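Subject: Re: [varard-residents] Bulk buying scheme for dishwasher tablets and softener salt
Date: 29 August 2022
List: varard-residents

> Hello all, Sadico have come back with a proper offer. If enough of
> us sign up they will deliver softener salt and dishwasher tablets
> to the bin store twice a year, and everyone collects their share.
> They say households in hard water areas who use salt and tablets
> together save up to 476 pounds over the life of the machine. The
> tablets are the Kakavel ones with the built-in rinse aid. Minimum
> order for the block is 1,000 tablets. I think it's a no-brainer but
> we need names by the end of the week.

I'd like to slow this down a bit before names start going on a list.

First, the 476 pounds. Saved compared with what? I read the leaflet twice and there is no footnote. If the comparison is with somebody who never puts salt in and replaces the whole machine early, then fine, but I don't know anyone who does that on purpose. If it's compared with somebody buying supermarket tablets and a box of salt when the light comes on, I'd be surprised if the saving got into double figures. A number that exact, with nothing behind it, makes me trust the rest of the leaflet less.

Second, the tablets. Most all-in-one tablets already claim to deal with hard water. So either the tablet does the job and we don't need the salt, or the salt does the job and we're paying extra for something in the tablet we don't need. Sadico would like us to buy both. I can see why.

For what it's worth I have been doing my own very unscientific test since February. One month on Kakavel, one month on the cheap Wiriya ones, salt topped up throughout. No rinse aid added separately in either case. I couldn't tell the difference on plates or bowls. Glasses were slightly cloudier on the Wiriya, though I also changed the filter halfway through, so make of that what you will. Pans were bad with both, but they always are. 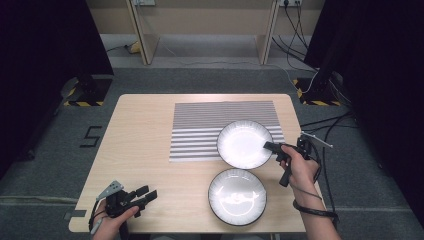 Do we need softener salt if the tablets say they contain it? In a hard water area I would still use it, as the salt goes through the machine's own softening unit and the tablet doesn't.

So I'm not against salt. I'm against being told I need a special salt. The Sadico one is described as "premium granular", and as far as I can see that means it is salt, in lumps. The only thing I'd insist on is that it's sold for dishwashers, and not table salt, which has other bits in it and can clog things up. Beyond that, buy whichever bag you can carry.

People should also check the hardness setting on their machine before spending anything. Mine was on the factory setting, which was wrong for our water, and had been for as long as I'd owned it. The water company will give you the figure by postcode, and the manual has a table that tells you what to set. On mine it goes up to 5 and I have it on four. It took a few minutes and cost nothing, and it made more difference than any tablet I've tried.

Then there's storage. Who has looked in the bin store lately? It is damp at the back and there's a puddle by the door whenever it rains. Tablets in a damp room swell up and stick together, wrapped or not. A delivery of 1,000 tablets sounds like a lot until you divide it up, but until it is divided up it has to sit somewhere dry, and I can't think of anywhere in the block that is both dry and not a fire exit. I am not offering my hall. Last time we did something like this (the light bulbs) I had other people's boxes in it for weeks.

And what happens if the order falls short? The terms say that under 600 tablets the discount goes, but they don't say the order is cancelled. I read that as meaning we'd still be on the hook, at full price. I may have it wrong – the wording is poor – but I'd want that in writing from Sadico before anybody hands over money. I'd also like to know whether "twice a year" is a commitment or something we can stop after the first go.

If others are still keen I won't stand in the way, and I might even take a bag of salt if the price per kilo is given plainly. At the moment it's quoted per "household bundle", so you can't compare it with anything in the shops. Could whoever is dealing with them ask for the following:

price per kilo for the salt, price per tablet, delivery included or not
what the 476 pounds is measured against
what happens below the minimum
whether we can order salt only

Until then please don't put flat 5 down for anything.

Also, the outside tap is dripping again.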